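Dec 23, 2022
Kitchen bay, gripper comparison, second round

Picked up where Mitiku left the bench tests. The question is still whether we stay with the Lorkenero fingers for the cabinet work or move to the Brumard pair that came with the new mount. Bench numbers say Brumard, by a little. I wanted to see both of them at a real cabinet before we order more.

Controller is the Suvgate box in both cases, same firmware as in June. Speed limit left where Abrehet set it. I did change the closing force, from 4 to 5 on the dial, after the first few tries with the Lorkenero fingers slid off the knob. Went back and reran those at 5 so the two sets can be compared. The runs at 4 are still in the log but should be left out of any averages.

Task was the cabinet to the right of the stove: approach, take the round knob, pull the door, back off, then reach into the opening. No objects moved yet. Pots and knives stay where they are on the stove and counter so the planner has the usual things to avoid.
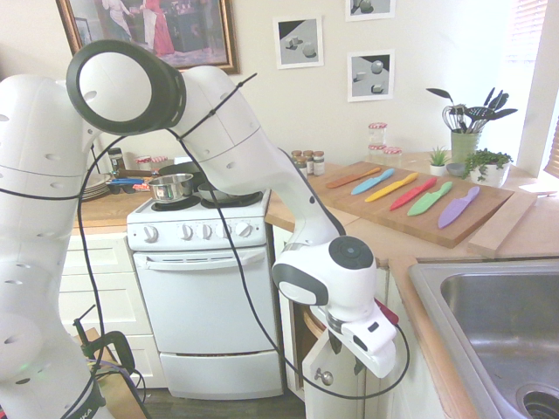
Notes by Hawi Feyisa, with corrections from Armindo Falcão

Lorkenero fingers first. They hold the knob well if they come in square to it. If the wrist is even slightly turned they touch the rim on one side and push the knob away. Armindo thinks the pads are too hard and I agree. They are the old pads, more than 2,000 cycles on them by Mitiku's count, so it isn't quite a fair test. I have asked for a new set.

Brumard fingers second. Longer, and they forgive a bad angle. The trouble comes after the pull. With the door open the fingers point down and the arm has to come over high to clear the door edge, and the extra length makes that tight. Twice the planner gave up and I had to jog the arm back by hand. Could be the collision model — I only typed in the new length, I didn't remake the mesh. Dorothy has the drawing and says she can export it.

Cables: the run along the arm needs more slack at the wrist than I gave it, and less lower down, where it hangs in front of the stove. I moved one tie and that helped with the reach into the cabinet. Still don't like the loop below the gripper. Armindo suggests a sleeve. We have one left over from the Nigatu arm, but it may be too stiff.

Fixed camera was fine for the approach. Once the arm is over the open door it hides the knob from some angles, so the knob position has to be stored before the reach starts. Added that to the script. (AF: check that it clears on reset. It didn't when I ran it after lunch. HF: fixed.)

Total frames saved 1,295, both grippers together. Split by gripper is in the file names, first letter L or B.

Next:
remake the mesh for the Brumard fingers
new pads, then repeat the Lorkenero runs at 5
try the sleeve
ask Abrehet if the speed limit can go up for the free moves
leave the counter as it is until both sets are done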